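How a Hand-Held Gripper Teaches a Robot Arm

A gripper is the part of a robot that holds things. Most simple grippers have two fingers. A motor moves the fingers together to close and apart to open. The fingers do not know what they are holding. A computer has to tell the motor when to close and how far.

At the Tesgate workshop, Nuno Sequeira and Angelica Javier are building a small robot arm on a shared bench. The arm is called Promen. Before Promen can pick anything up, it needs examples, and the examples come from a person. The person holds a gripper in each hand and does the job slowly, over and over. One full turn at the job is called a demonstration. Angelica recorded 44 demonstrations in January and threw out the ones where she dropped something.

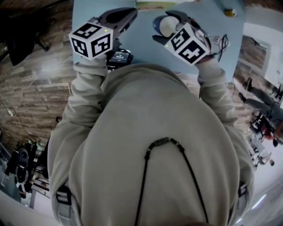 Each demonstration has to answer two questions for the computer. Where was the gripper? Were the fingers open or closed?

The first question is answered with markers. A marker is a square pattern in black and white. The computer stores the exact shape and size of every pattern. When a camera sees a marker, the computer compares the picture with the stored pattern. A marker that looks small is far away. A marker that looks squashed on one side is tilted. Putting markers on the faces of a cube helps, as the gripper can turn 90 degrees and the camera may still see a pattern.

The second question is answered by measuring the gap between the fingers. On the Tesgate grippers the gap is 80 millimeters when fully open. A number close to zero means the fingers are shut with nothing between them. A number in between, staying the same, often means they have hold of something – a ball, for example.

Words to know

Gripper: the holding part of a robot.
Marker: a printed pattern that a computer can find.
Demonstration: one complete example of a job, done by a person.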